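Home Organizing Basics, Evening Section
Handout 6: Small things, starting with jewelry
Cheetham Community Learning, Room 8

Okay, so last time we did linen shelves and everyone went home and refolded their towels (I heard from several of you, I was thrilled!). Tonight is smaller and fussier. Jewelry is where I lose the most students, so please go slowly with it.

Before you start
Pick a flat surface you can walk away from. I like a bed, made up, with a cloth over the part you're working on. Beads don't roll far on fabric, and you'll hear it if something hits the floor. Kitchen counters are fine, but keep clear of the sink, please. I lost an earring at the Jevley workshop in May and I'm still sore about it.

Empty first, sort second
Tip everything out of whatever it lives in. All of it, including the knot at the bottom. Put the empty box right behind the pile so you keep seeing how much room you've really got. Then pull things apart in this order:

Stiff pieces first: bangles, cuffs, anything that holds its shape. They lift straight off.
Next, hair things. Pins and combs love to hook a necklace, so slide them out prongs last.
Stretchy or beaded bracelets.
Strands and chains at the very end. Lay each one out straight before you touch the next.

Give yourself 10 minutes for a small pile. If a knot beats you, set it aside with a straight pin and come back to it tomorrow — tired fingers snap thread.
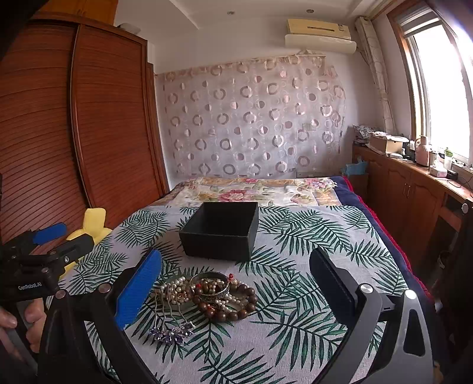 Fig. 1. Box emptied, pile in front of it. The silver-toned bangle comes off first, then the flowered hairpin, then the brown wooden beads. Pearls last.

Going back in
Heavy pieces go on the bottom and strands go on top, each in its own little bag or a twist of tissue. You don't need fancy dividers. The Lullenel trays I passed around are nice, but cut-down tea boxes do the same job and I've used mine for years. Hair things get their own home, somewhere else entirely! I'm strict on that one.

For next week
Do one box or one drawer, your choice. Bring a list of what went back in and what didn't. Reading is the Hirkard packet, the section on drawers, and skip the part about labels for now, we'll fight about labels later.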